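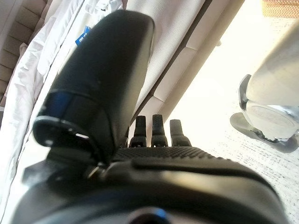
The hand of cell 2 as seen from its wrist camera, with white fabric at left.

Visit report: linen handling cell, Rercombe

The visit to Rercombe took place on Jan 2, 2023, with the line stopped and the maintenance crew in. I had asked to see the cell with its covers off, so the date suited both sides. Girish Kaushik runs maintenance on the two handling cells and gave up most of his morning. Siriporn Khunthong, who wrote the current wrist camera routine, joined after the coffee break.

The cell picks fabric from a heap and passes it on for folding. The arm is bolted to a steel pedestal and carries a black multi-finger hand made by Drikis. One long finger closes against a row of three short fingertips. Behind the short ones runs a strip of grip surface with a pattern of small raised dots. The long finger has a rounded, padded tip, and this is the part that gets most of the attention.

Pads are replaced at 200 hours of running time. The supplier's interval is 300, but Kaushik found that a pad past 200 begins to drag thin cotton sideways before it lifts. The tip is pulled, the seat is wiped with alcohol, and the new pad is pressed on and left under a clamp over lunch. No adhesive is used on the short fingertips, which come off with their collars as one piece.

The dotted strip is cleaned at every shift change with a nylon brush, always along its length. Lint packs between the dots and the strip then behaves as if it were smooth. Compressed air was tried and given up: it drove lint under the collars, and the middle fingertip stuck twice in one week.

The wrist camera looks out over the hand from behind. Khunthong's routine uses the padded tip and the tops of the short fingers as fixed references. The hand closes slowly on nothing, the software compares their positions with the stored set, and any offset goes into the log. Entry 3482 was on the screen when we came in. A shift in the long finger alone means a pad or a collar. When all of them shift together, the camera bracket has moved and gets re-torqued before anything else is touched.

Strong light from one side is the main difficulty. Half of the view can wash out while the hand itself stays dark, and exposure is therefore set on the housing and locked. The glossy curved top of the housing does not help. Matte tape was suggested by Daranee Thepsuriya of Plurnimura, who came along on the visit, and Kaushik intends to try it – he expects the edges to collect lint.

White sheets are the test load. Creases are left in on purpose, and a sheet counts as picked only if it clears the heap without a second one attached. Sewn-in labels are a known nuisance, as the hand sometimes closes on the label instead of the cloth and the hem twists.

Spares are kept in a drawer beside the controller: pads, collars, one complete long finger. The complete finger has a lead time long enough that Kaushik orders the next one on the day the last is fitted. Cable sleeves are checked by hand at the wrist and elbow, and the elbow sleeve is due for replacement in May together with the gearbox grease.

The inspection sheets are still on paper. Khunthong would like them in the same log as the camera offsets, and a trial on cell 1 is planned once the new pads are in stock.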